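仕込み場ノート 八月 批番号1605
場所:Drirnthorpeの裏の仕込み場、小釜Ernik
仕込み量:22リットル
書いた人:Shadi Atallah(余白の書き込みはReijoとHartmut)

昨日の続きから。ネズの枝は夜のうちにバケツの水に浸けておいたので、朝シャッターを開けた瞬間から仕込み場じゅうが森の匂い。これだけで今日はもう勝った気分になる。枝はReijo Toivonenが自分で選んできたセイヨウネズで、実はほとんど付いていない若めのもの。実が多いとジンのほうに寄ってしまうそうで、欲しいのは枝と葉の青い樹脂っぽさのほうだと何度も言われた。似た別の木には食べてはいけないものがあるから、採取はReijoに任せること。棚の枝が足りなくなっても、そのへんの生垣から足さない。

今回やりたいのは煮沸しないサハティ。前に作ったときは途中で怖くなって短く煮てしまい、飲みやすいけれど普通のライ麦エールになった。あれはあれで樽が空くのは早かったけれど、Reijoは一口飲んで「いいビールだ、名前を変えろ」と言った。今度は名前を変えずに済むものを作る!

麦芽。ベースは淡色のピルスナー麦芽、そこにミュンヘン、ライ麦芽、濃い色のライ麦芽を少し。配合は前回の紙のとおりで、ライ麦だけ少し増やした。粉砕はいつもより粗め。ライは皮がないので細かくすると粥になる。Hartmut Seidelがミルの隙間を合わせてくれて、最初のひとつかみは粗すぎてやり直し、次でちょうどよくなった。合わせた位置にはマスキングテープで印を付けてある。はがさないでください。前に掃除のとき誰かがきれいにはがしてしまい、Hartmutが午前中いっぱい静かだった。

糖化。枝を浸けた水を別鍋で温めて、それを仕込み湯に使った。色はうっすら黄緑、味見すると紅茶を薄くして松葉を足したような感じで、渋みはまだない。沸かすと渋みが出やすいので、湯気が盛んに立ち始めたところで火を落とした。枝そのものは湯から上げて、濾し床に使う分と捨てる分に分ける。太いところは濾し床の下、葉の多い細いところは上。

湯は一度に入れず、少しずつ温度を上げながら何回かに分けて足していくやり方にした。手間はかかる。Ernikは壁が薄くてすぐ冷めるので、足すたびに毛布を巻き直し、混ぜ、また巻く。でもこれが楽しい。最初はざらざらした泥みたいだったものが、湯を足すごとにゆるみ、つやが出て、櫂が軽くなっていく。途中で舐めると最初はただの粉っぽいパンなのに、だんだん甘くなり、終わり近くには黒パンに蜂蜜を塗ったような味になった。Chepkoech Koechが配達の途中で寄ったので舐めてもらったら、これはこのまま朝食に出せると言って、本当に小さい器に取って立ったまま食べていた。器は返してもらった。

ヨード反応は最後の湯を足してしばらく置いたあとで確認、色変わりなし。ライの粒が混じると見づらいので、茶こしを通した液だけで見るのがよい(これは次回の自分あて)。

濾し。ここが本番。木のクルナを使いたい気持ちはやまやまだけれど、洗浄のことを考えて今回もステンレスの細長い槽に枝を敷いた。底に太い枝を斜めに組み、その上に細い枝を重ね、籾殻をひと握り散らした。籾殻はReijoに言わせると邪道で、Hartmutに言わせると保険。自分は保険に入るほう。

最初に出てきた液は濁っていたので戻し、戻し、また戻し、ようやく赤茶色の、とろりとした液が細く落ちはじめた。ここで急いでコックを開けると床が締まって止まる。前回はそれで止めた。今回はずっと鉛筆の芯くらいの細さのまま我慢した。途中で一度流れがほとんどなくなり、冷や汗をかいたけれど、上から長いナイフで浅く切れ目を入れたら戻った。深く切ると粉が下に抜けるから、本当に上のほうだけ。

 Reijoの書き込み:切るのは最後の手段。先に枝を一本そっと揺する。だいたいそれで流れる。

 Hartmutの書き込み:一本揺すったら全部浮いた年があるのを私は覚えている。

一番麦汁の味が素晴らしい。甘くて重くて、あとからネズがすっと抜ける。苦みがないのに甘ったるく終わらないのは枝のおかげだと思う。ホップはほんの飾り程度、袋に入れて濾した液に浸しただけ。煮ないので苦みはほとんど期待していない。

二番麦汁は別に取った。薄いほうは混ぜずに小さい樽で軽いのを作ってみたい。昔の家では強いほうを客に、軽いほうを家の者に、という分け方もあったとReijoの話。うちの場合は仕込み場の者が軽いほうを飲むことになるので、理にかなっている。

煮沸しないぶん衛生は神経を使う。液は濾したあと殺菌になるところまで温度を上げて保持し、それから蛇管で冷やした。沸騰の手前で止めるのがこんなに難しいとは。火を弱めても余熱で上がっていくので、早めに消して蓋をずらし、温度計から目を離さない。ここだけはおしゃべり禁止にした(Kojoが入ってきて話しはじめたので、指を立てて待ってもらった。すみません)。

冷却は水道水がぬるい季節なので時間がかかった。氷を入れた桶に予備の蛇管を沈めて、そこを通してから本管につなぐ形にしたら目に見えて速くなった。つなぎ目から少し水が漏れる。パッキンを替えること。

酵母。ここは二つに分けた。片方は本式にパン酵母、もう片方はうちの棚で眠っていたLananon株。Lananonは元気がよくて、暖かいところに置くとオレンジの皮みたいな香りを出す。パン酵母はバナナとクローブで、これぞという匂いになる。同じ麦汁で並べるとどう違うか、ずっとやってみたかった。容器は同じ形のものを使い、パン酵母のほうに白い札、Lananonのほうに青い札を掛けた。

どちらも先に麦汁で起こしてから投入。パン酵母は起こしている最中から泡が盛り上がって、小さい瓶からはみ出しそうになった。LananonはHartmutが「死んでいる」と言ったあとにゆっくり動きはじめた。

昼すぎ。片付けをしながら棚を見上げたら、スパイスの引き出しにKwofieの袋が一つ残っていた。Kojo Dramaniが以前持ってきてくれたギニアショウガの種で、これは胡椒の仲間みたいな辛さに柑橘と花が乗る、とても好きな香り。サハティに入れるのは筋違いだとわかっているけれど、二番麦汁の軽いほうならいいのでは、という話になった。Kojoは大賛成。Reijoは聞こえないふりをしていた。軽く潰して、袋に入れて、発酵が落ち着いてから浸ける予定。潰しすぎると辛みが喉に残るので、乳鉢で二、三回押すくらい。

夕方。白い札のほうがもう泡を噴いている。速い! 投入してまだ半日も経っていないのに、管の水がぽこぽこ鳴って、仕込み場の反対側にいても聞こえる。栓のすきまから嗅ぐと、バナナ、焼く前のパン生地、奥に枝。青い札はまだ静か。表面にうすい輪が出てきたところで、朝には動いていると思う。

室温が上がりすぎないよう、北側の扉を開けて扇風機を低く回した。発酵が暴れるのは最初の晩なので、濡れタオルを巻いておく。タオルの端は受け皿の水に垂らしておくと自然に吸い上げてくれる。Chepkoechが教えてくれたやり方で、単純なのによく効く。
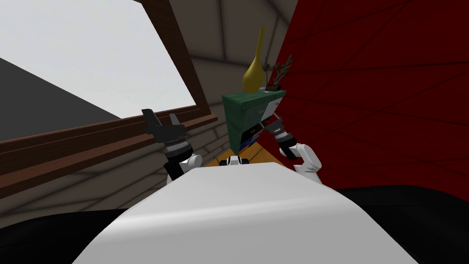
CG画面より。左腕の黒いグリッパー、窓枠の手前。

翌朝の追記。
白い札、泡が管の中まで上がっていたので、太いホースに替えて先をバケツの水に落とした。床は無事。青い札も動いた。動いたどころか、こちらのほうが泡がきめ細かくてきれいで、Hartmutが無言で長いこと眺めていた。昨日「死んでいる」と言った人です。

香りの覚え書き(二人で嗅いで、書いてから見せ合った)。
白:熟れたバナナ、クローブ、黒パンの耳、少し硫黄。硫黄は抜けると思う。
青:オレンジの皮、干し杏、枝の青さが白より前に出る。蜂蜜。
同じ麦汁とは思えないくらい違う。うれしくてつい何度も栓に鼻を近づけてしまった。液には触っていません。

二番麦汁の小樽はおとなしく発酵中。Kwofieの種はまだ入れていない。

このあとの段取り。
主発酵の勢いが落ちたら、上のほうの澱を避けて静かに移し、涼しい地下へ。地下は今14℃で安定している。前の夏は氷を運び込んだ覚えがあるから、断熱材を足した甲斐があった。
地下に置くのは長くしない。サハティは若いうちが命で、煮ていない液は日持ちがしない。寝かせてよくなるビールのつもりで扱うと、酸っぱくなってから後悔する。移した日を札に必ず書くこと。
炭酸はほとんど要らない。樽に圧をかけて送るのもやめて、そのまま栓から注ぐ。
冷たい場所から出したら戻さない。

試飲会のこと。
Chepkoechの店の中庭を借りて、夏の終わりの小さい集まりで両方出すつもり。隣でKojoの友人たちが演奏することになっていて、太鼓と、あと何か弦の楽器。音が鳴っているところで飲むと味の感じ方が変わるので、注ぐ順番はちゃんと考えたい。自分の案は青から白。青のほうが軽やかで、耳も舌も空いているうちに飲んでほしい。Reijoの案は白だけ。これは却下ではなく保留にしてある。

杯は小さめにする。口当たりが丸いせいで強さに気づきにくく、前回は普通の大きさのグラスで出して、みんな座ったまま立たなくなった。木の杯を二つだけReijoが持ってきてくれるそうなので、回し飲みではなく飾りにして、注ぐのは普通の小グラス。つまみはライ麦パン、塩気の強いチーズ、燻した魚。甘いものは合わせないほうがいいと思うけれど、Chepkoechがカルダモンの揚げ菓子を試したいと言っていて、それは正直すごく食べたい。少しだけ出す。

説明の札には、煮沸していないこと、ライ麦と大麦が入っていること、ネズの枝を使っていることをはっきり書く。札の文はShadiが下書き、Hartmutが短くする。毎回半分くらいになって返ってくる。

比重の話。
初期比重は前回の仕込みより明らかに高く出た。粗挽きで心配していたけれど、何回かに分けて湯を足したのが効いたらしい。数字は壁の表に書いたのでそちらを見てください。最終がどこで止まるかは予想を出し合っていて、自分は白が高め、青がしっかり切れるほうに賭けている(賭けているのは片付け当番)。Hartmutは逆。

反省と次回。
枝の浸け時間は一晩でよかった。もう少し長くてもよさそう。ただし渋みは毎時間味見で確認。
毛布が足りない。Ernikに合わせた厚い上着みたいな覆いを縫ってもらえないか、Chepkoechに相談する。
濾し槽のコックが硬い。鉛筆の芯の細さに合わせるのに手首が痛くなる。レバー式に替えたい。
予冷の桶は大当たり。次も必ず使う。氷は前の日に多めに作っておく。
枝の湯は少し残して、冷やして飲んでみた。炭酸水で割るとすごくいい。酒でないほうの飲み物として中庭で出せるかもしれない。これは誰かやりたい人がいたら声をかけてください。
麦芽かすは隣の鶏小屋へ。枝が混じらないよう分けてから渡す。細い葉が残りやすいので、目の粗いざるで二度ふるった。鶏は大喜びだったとのこと。

 Reijoの書き込み:覆いは羊毛で。化繊は湯気で匂う。

 Kojoの書き込み:炭酸水のほう、やります。種も少し入れていいですか。

 Hartmutの書き込み:テープの印、まだ付いている。ありがとう。

午後二時、もう一度のぞいた。白は勢いの山を越えた感じ、管の音の間隔が開いてきた。青はまだまだ元気で、タオルを巻き直した。明日の朝の味見は自分がやる。鍵はいつもの場所。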